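**fio: mudei de cidade sem carro e sem juízo** (maio de 2022, pra eu lembrar depois)

**1/**
gente, vou contar a mudança pra Ruvville em pedaços pq to sem tempo e o wifi cai toda hora. quem quiser só o resumo: caro, cansativo, faria de novo mas com menos livro

**2/**
começou com o aluguel. 43% de aumento numa renovação. quarenta e três. liguei pra imobiliária achando que era erro de digitação, não era. a moça foi simpática, disse "é o índice". que índice, minha filha

**3/**
aí a Mahtab Ghasemi, minha colega dos tempos de mestrado, falou que tinha apartamento vago no prédio dela. fui ver num feriado, voltei com contrato na mão. decisão de 3 horas, contando o almoço

**4/**
dica n. 1: peçam orçamento de frete com MUITA antecedência. pedi pra quatro empresas. uma sumiu, outra só fazia semana que vem, a terceira queria me cobrar por degrau. fiquei com a Babaei, que foi a única que respondeu com o valor fechado por escrito

**5/**
dica n. 2: o valor fechado não inclui desmontar cama. leiam o email até o fim. eu não li

desmontei a cama sozinha às onze da noite com uma chave allen da estante, que não era o tamanho certo. os vizinhos de baixo que me perdoem

**6/**
livros. eu achava que tinha uns poucos. eram 219, contei pq precisei listar pro seguro da carga. doei um monte pro sebo da esquina, o resto foi em caixa pequena. CAIXA PEQUENA. caixa grande de livro ninguém levanta, nem os moços do caminhão, e eles levantaram a máquina de lavar rindo

**7/**
burocracia, pra quem perguntou na dm:
- luz: transferi pelo app, dois dias
- água: tem que ir no balcão, levar contrato original, cópia não serve
- internet: contratei a Skustent, instalação marcada 3 vezes, na terceira o rapaz veio
- correio: redirecionamento funciona mais ou menos. ainda to esperando um cartão do banco

**8/**
o bairro é outro ritmo. lá no centro eu acordava com britadeira, aqui demora pra passar alguém. rua reta, campo verde de um lado, uma fileira de casas lá atrás, um céu que não acaba. nos primeiros dias estranhei, agora ando na calçada depois do almoço só pra esticar as pernas

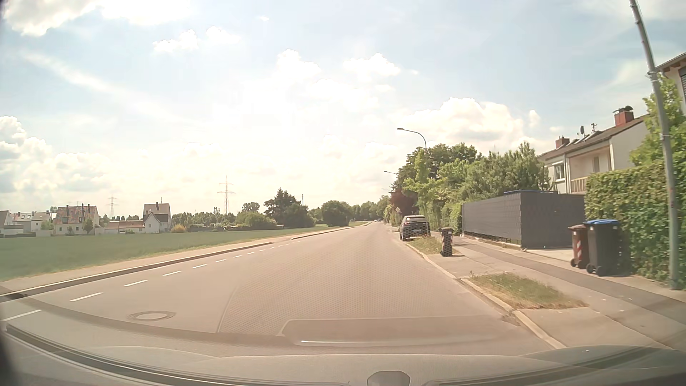

**9/**
voltando ao que interessa: COMO VIVER SEM CARRO AQUI

me avisaram que era impossível. não é impossível, é chato. o ônibus passa de hora em hora e o último sai cedo demais. perdi ele na primeira semana e voltei a pé, quase uma hora, com uma melancia. a melancia foi escolha minha

**10/**
instalei o Clolel, aquele app de carona entre vizinhos. divide gasolina, combina ponto de encontro, acabou. já peguei carona com uma dentista, um professor de violão e uma senhora que dirige devagar feito procissão mas conta a melhor fofoca do bairro

ps: levem dinheiro trocado, nem todo mundo aceita pagar pelo app

**11/**
mercado: tem um pequeno, fecha pro almoço (!!), queijo ótimo, verdura murcha depois das cinco. feira é muito melhor. o moço do tomate já me chama pelo nome errado e eu não tive coragem de corrigir. agora sou Marta

**12/**
gastos, pq alguém sempre pergunta. frete foi o maior, depois a caução, depois um fogão usado que eu não tinha previsto (o apartamento vinha sem, tava no anúncio, tb não li, tem um padrão aí). guardem uma reserva pra essas coisas. cortina custa um absurdo, pesquisem antes. ainda to com lençol na janela do quarto

**13/**
o que quebrou: um prato fundo, o pé da mesinha, a tampa da panela de pressão. o espelho grande chegou inteirinho pq foi embrulhado no edredom. plástico bolha é bom mas edredom é de graça

**14/**
o que eu faria diferente:
- etiquetar a caixa pelo cômodo de DESTINO e não pelo de origem
- mala com roupa de 4 dias separada, não no fundo do caminhao
- rolo de papel higiênico na bolsa. confiem
- avisar o porteiro antigo do novo endereço, ele recebeu duas encomendas minhas depois que eu saí e coitado, ficou ligando

**15/**
saudade? da padaria. do cinema de rua. de encontrar gente sem combinar. isso ainda não resolvi, a Mahtab me arrasta pro jogo de cartas no prédio e eu perco todas, mas pelo menos tem bolo

**16/**
respondendo a @ que perguntou do gato: viajou comigo na cabine, miou o caminho inteiro, se escondeu atrás do fogão usado e saiu no dia seguinte como se fosse dono de tudo. tá gordo

**17/**
amanhã posto o modelo da lista de caixas que usei, é uma planilha bem feia mas funciona. agora vou que o ônibus passa já já e eu ainda to de chinelo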